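## About Ellwood Call Care

Ellwood began in a spare bedroom, with Bradley Cropper on the phone to his mother's landline company for the third time that April, trying to get the scam calls to stop. He figured other families were going through the same thing (they were!), and he started helping neighbors set up call blocking one kitchen table at a time.

These days we're a team of 14, looking after homes and small shops in Lulden and Podus. We'll set up your blocking, go through your phone bill with you line by line, and help you write up a complaint when a caller just won't quit. Ask us anything, even if you think it's a silly question.
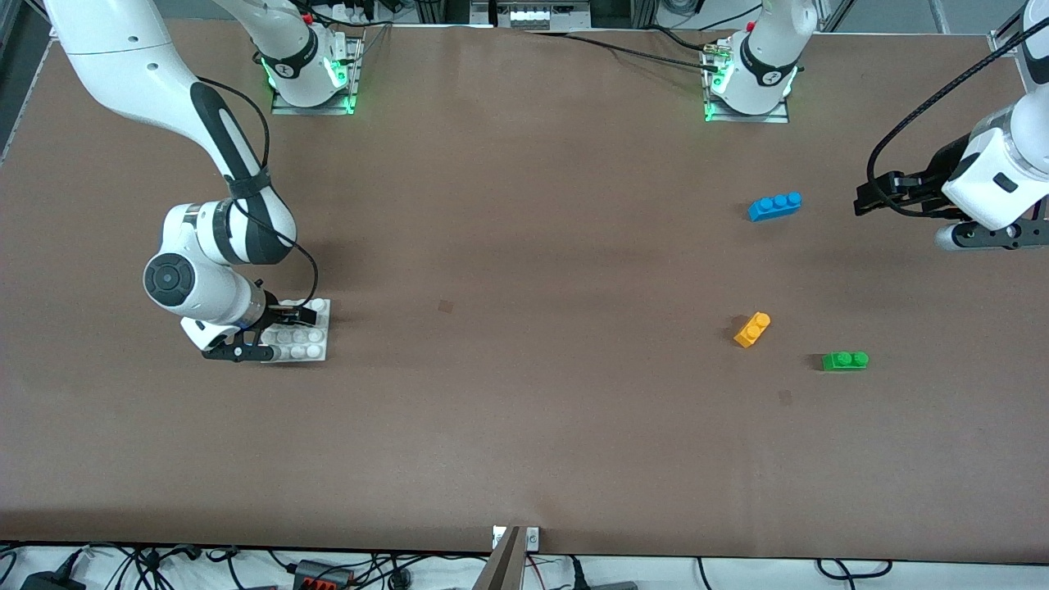
We never sell or share your number, and we don't make sales calls ourselves. If you'd like a hand, stop by the Lulden office any time after 9 in the morning and one of us will put the coffee on.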